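Starting a repair shop in a town that already had one

The shop in Tosden opens at 7 in the morning, before the bakery across the road has its sign out. Its owner asked that we leave names out of this piece, partly for the sake of the other repairer in town, so we have.

She mends small household appliances: toasters, kettles, fans, the odd sewing machine. Before that she spent years in the parts department of a wholesaler in Whitlock, where she filled orders for other people's repairs. "I knew the part numbers for everything and had never fitted one," she said. "I learned on my own vacuum cleaner. It took me most of a weekend."

The rent was the first surprise. The landlord wanted two years up front on the lease and she got him down to one. The second was how little people expected to pay. A new kettle at the supermarket costs less than an hour of her time, so she charges a flat fee to look at anything and takes it off the bill if the job goes ahead. In her first May she took in 70 items and turned away a few microwaves, which she won't open.

"People bring in things they're fond of," she said. "Nobody brings me the cheap toaster. They bring me their mum's mixer, and they want to stand there while I look at it."

Cords are the most common fault, and after that switches. She keeps old cords in labelled tubs and tests each one before it goes back on anything. She buys her switches from a supplier in Pilano and has had to send back one whole box. 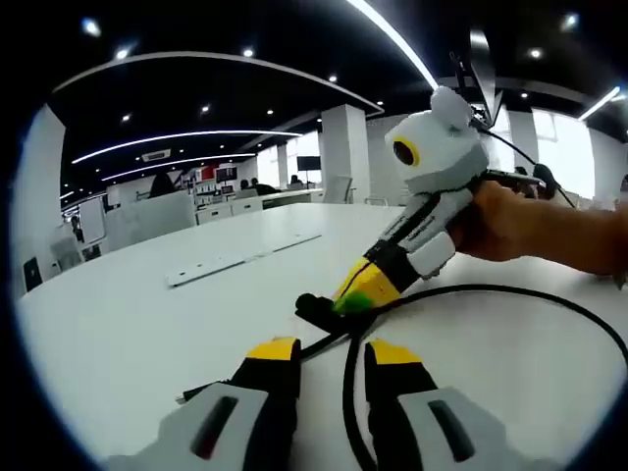
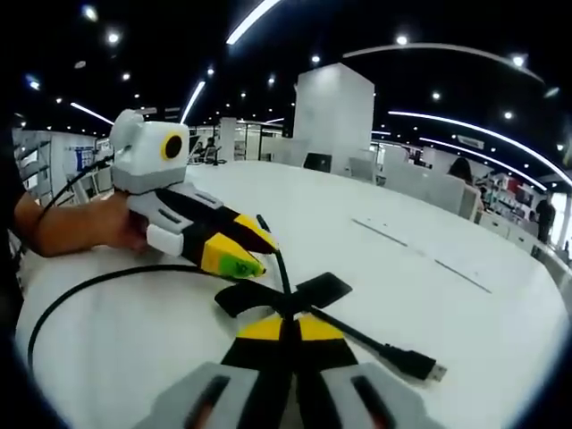

Whether a town this size can keep two repairers going is another question. The other one has been at it far longer and told us by phone that there was never enough work for one person in winter, let alone a pair. Fans come in over summer, heaters come in for the first cold fortnight, and then it goes quiet until spring. The advice from that end was to get a second line of work and keep it.

She didn't argue when we passed this on. "That's fair. I do two afternoons of bookkeeping and I'm not giving it up." The two shops now send each other customers. She passes on anything with a motor bigger than a vacuum's, and gets the sewing machines in return.

She'd like the council to put a drop-off shelf at the tip so working parts don't go under the bulldozer. She has written to them and had a polite reply. In the meantime she is clearing the back storeroom, where the previous tenant left a wall of shelving and a chest freezer that still runs.

The shop shuts at lunch. The look-over fee is on a card beside the till.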